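Noviembre, casi medianoche

Hoy he vuelto a la piscina después de no sé cuánto tiempo (bueno, sí lo sé, desde antes del verano, pero da vergüenza escribirlo). Me apunté al Jostitness porque me pilla de camino a casa y porque la cuota de la Fontana se había puesto imposible. Me han dado la taquilla 123 y ya me he olvidado una vez del código, cómo no.

El plan era nadar 600 metros sin parar. Paré, claro. Paré tantas veces que la señora de la calle de al lado me preguntó si me encontraba bien, y yo que sí, que sí, que estaba ajustándome las gafas. Las gafas, por cierto, son las Prokico que compré en rebajas y me dejan unos cercos tremendos, así que llegué a la cena con cara de búho.

Al final terminé los metros, pero en 3 tandas, con mucha braza y un largo de espaldas que prefiero olvidar porque acabé abrazada a la corchera. ¡Pero los hice! Y salí con un hambre que no era normal: me comí media tortilla de pie en la cocina, sin quitarme ni el abrigo.
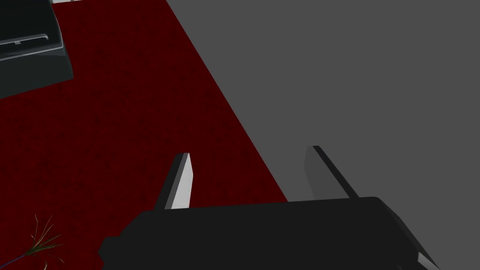 Lo que quiero para esta semana

Ir otras dos veces, aunque llueva. Comprarme un gorro de silicona, que el de tela se me escurre hacia atrás y parezco un champiñón. Y terminar de una vez el libro de Unier, que voy por la página 210 desde hace siglos y ya no me acuerdo de quién heredaba la casa.

Me duelen los hombros hasta para sujetar el boli. Mañana me voy a arrepentir de todo cuando tenga que tender la ropa, pero ahora mismo estoy contentísima, huelo a cloro y se me cierran los ojos. Dejo la bolsa en la puerta con la toalla limpia dentro, a ver si así no me escaqueo.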